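Clirnstead

Clirnstead is a private residential estate of large plots, laid out on former dairy land and sold in stages to individual buyers. It is made up of 116 freehold plots, most of them with a paddock or a strip of woodland attached, along with a block of shared land. The whole covers 2,358 acres, of which the greater part is still grazed or under trees. The estate is managed by Stollix, a land agency that also handled the first sales.

History

The land was farmed as a single holding until the Căpraru family gave up milking and put it on the market in one lot. No buyer was found at the asking price. Stollix was then asked to draw up a scheme for dividing it, and the firm's surveyor, Florin Radu, walked the boundaries through one August and marked out the plots along the existing hedges. His plan kept the two farm tracks as the main roads and placed every house site within reach of one of them. This saved a good deal on drainage and surfacing, but it left several plots with long, narrow shapes that have been awkward to fence.

Sales were made in 5 phases, starting with the plots nearest the public road. The northern phase was slow to sell because it had no mains water, and buyers there were at first expected to sink their own wells. A shared supply was laid later and the cost was added to the ground charge.

Plots and covenants

Each plot is sold freehold, subject to a set of covenants that run with the land. A plot may hold one dwelling and such farm buildings as the paddock needs. It may not be divided, although two neighbouring owners may move the line between them by agreement. Caravans may be lived in while a house is being built, but must go once the roof is on. Timber may be felled for the owner's own use — sale of standing timber needs the consent of the managing agent.
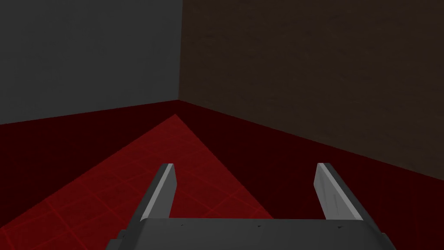 The covenants on building deal mainly with the outside of a house. Roofs must be pitched and finished in a dark material, and walls facing a road must be of brick, stone or render. Owners have always been free to do as they like indoors, and strong colours are allowed there without any form of consent, so that a grey wall meeting a dark brown one above a deep red floor, as in the illustration, would raise no question under the covenants. Porches and glazed extensions count as outside work and are treated in the same way as walls.

A dispute over the dark roof rule was brought by Pornthip Paisan, who had bought a plot in the third phase and wished to use pale metal sheeting on a hay barn. The agent refused consent. The matter was settled when the rule was reworded to cover dwellings only, and most barns built since then have had light roofs.

Access and services

The two estate roads, known as Upper Track and Lower Track, are private. Owners hold a right of way over both and pay for their upkeep through the ground charge, which stands at 3,975 pounds a year for a full plot and is reduced for plots without a house. Refuse is collected from a yard at the road end of Lower Track. Electricity is carried on poles as far as the second cattle grid and underground beyond it.

There is no mains sewer. Houses have septic tanks or small treatment units, which must be placed well clear of the stream and inspected before a sale can be completed.
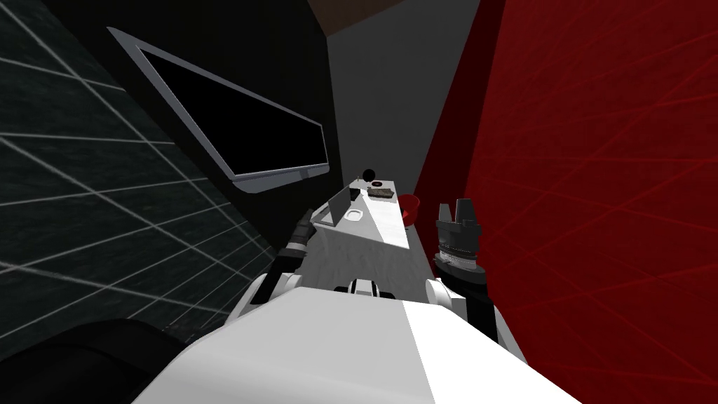 Computer-rendered interior with a white two-armed robot at a cluttered counter.

Shared land

The shared land lies in the middle of the estate and consists of a wet meadow, an old orchard and a pond called Nalluvus. Owners may graze stock on the meadow in summer by rota. The pond was dug for clay and has steep sides on the east; swimming is not permitted. Part of the orchard has been replanted with cider apples, and the fruit is divided among those households that help with the pruning.

See also

Ground charge
Restrictive covenant
Smallholding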